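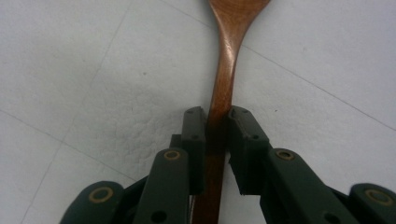
Attachment 1: spoon handle between the finger pads, brass inserts showing on the links

Ticket: spares and second-batch order, hand-held grippers
Opened by: Awuor Nyamweya
Date: 29/07/2022
Status: waiting on quote

Hi all, me again, with the shopping list this time! I've put the spoon photo on because it's the one Obadia asked for when we were arguing over pads. Thin curved handles are most of what we pick up in the kitchen set, so whatever we buy has to suit those first (mugs can wait).

What I need priced, please:

Printed finger pads, same dark green, 8 pairs. Two screw holes at the top as we have now, don't let Wurna talk us into the clip-on ones again.
Brass inserts for the link joints, one bag of 49. Danell do them in bags of 27 as well but the price is nearly the same, so go big.
Complete grippers, 3 of them, if October's money comes through.

I rang Grernetti about the complete units and they want payment up front, plus carriage, plus a fee for "small orders", which made me laugh. Could we print the links ourselves and only buy the metal bits? I think so, but the printer is booked solid and I don't want to promise it.

Update from Obadia Rotich: Printing in-house is fine by me, but budget for filament and for a few links going in the bin. I'd order two complete units and print the third. Also ask Mwaipopo whether their inserts are the same bore as Danell's before we mix them.

Reply from Awuor: Good shout, changed to two complete units. I've emailed Mwaipopo and asked for a drawing with the bore marked on it. The inner and outer joints aren't the same part on ours, so I've asked for both sizes. Leaving this open until the drawing lands, and could somebody send me the cost code for consumables? The old one bounced.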